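On Keeping a House Rule Book for Two-Armed Folding Cells

I have been asked more than once to set out in writing the rules we keep at Tondeo for bench work with paired arms and cloth. The rules began as a page of notes taped inside a cupboard door. They now run to 30 clauses, and in January they were adopted for the Ocampo project as well, where the benches are newer but the habits were much the same. What follows is a personal account of the clauses I consider worth defending. It does not replace the signed copy.

Rules first, then machines

The formal standards for industrial robots deal with risk assessment, stopping functions, guarding and the duties of whoever puts the system together. We follow them, and nothing in a house rule may weaken them. They have little to say, however, on how a towel should lie before a run begins, or on who may move a basket between two attempts. These matters decide whether one day's results can be compared with the next, and they are left to the people at the bench.

Our first draft tried to cover everything. Clause 11 prescribed the angle of the room blinds. It was withdrawn when we moved to the inner room, and its number has been left vacant so that older log sheets still make sense. I recommend this practice to anyone keeping a similar document. Renumbering caused us more trouble at Gadham than any fault in the equipment.

The layout clause

Clause 4 states that every cell shall have a place for cloth that has been folded and a separate place for cloth that has not, and that the two shall not touch. The operator may choose the sides but must record them before the first run, and they stay as recorded until the batch is closed. 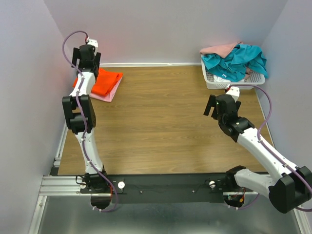 Reading time: 5 minutes

With the folded stack in the rear left corner and the basket of crumpled cloth in the rear right, the wood between them is left free for the work. A bench laid out in this way can be checked from the doorway. The two grippers have a cloth area each, and the person on duty can state in one word where any item belongs.

Clause 4 has a second paragraph which is often overlooked. The folded stack shall be kept low enough for the nearer arm to pass over it. The height is set by trial at each bench, with the arm moved by hand, and is written on the bench card. A stack that meets the card may remain. A stack that exceeds it is taken away whole, never thinned from the top, and the removal is entered in the log.

Cables

Clauses 7 to 9 concern cables and are the ones most frequently amended. The present text reads as follows.

7. A cable that serves a gripper shall follow the arm and be held by clips along its length.
8. Slack shall be left at each joint, sufficient for the full movement of that joint, and shall be examined at both ends of the movement.
9. A loop that can reach the cloth at any point of the planned motion shall be shortened or secured before the run.

The purple cables on this bench are easy to follow by eye against white links, and I should like to see a strong colour made compulsory. My colleague Gintarė Dzene takes the opposite view. She argues that a colour rule would lead people to look at the cable when they ought to be feeling the clips, and that the clips are where trouble starts. Her objection is recorded in the minutes and the clause stands without mention of colour. I have not changed my mind, but her point about the clips has gone into the training sheet.

Choice of cloth

The cloth set is fixed for the length of a batch. We keep to plain pieces in colours that can be told apart at a glance — orange on top of pink in the stack, teal over paler pieces in the basket — and patterned cloth requires written approval. Labels and tags are left on. There was a period when tags were cut off for tidiness, and the pieces so treated had to be withdrawn from the set, as they no longer matched their earlier entries.

Laundering is covered by clause 16. We use the Flululell service on a Saturday, without softener. Any piece returned with a changed feel is set aside for the supervisor to judge. This is a matter of opinion and the clause admits as much.

Conduct at the bench

No person reaches over the work surface while the arms are powered. An operator who wishes to straighten a cloth stops the arms, confirms the stop aloud, and only then puts a hand in. The spoken confirmation is required even of an operator working alone. It was resisted at first, chiefly by the more experienced staff, and is now done without thought.

A run may be abandoned by anyone present, including visitors, and no reason need be given at the time. The log has a column for the reason, which may be completed later or left blank. Of the 853 runs entered under the present edition, 177 were abandoned in this way. I regard the figure as acceptable. Some of my colleagues would prefer it lower, and the matter will be raised again at the next review.

Review

The rules are reviewed every 3 months. A proposed change must name the clause it alters and the bench on which it was tried, and must be signed by someone who works at that bench. Proposals from those who do not are welcome, but they wait until an operator is willing to put a name to them.

Two are waiting at present. One would extend clause 9 to the thin wires near the arm mounts, which I support. The other would restore clause 11 in a shorter form, and I shall be voting against it.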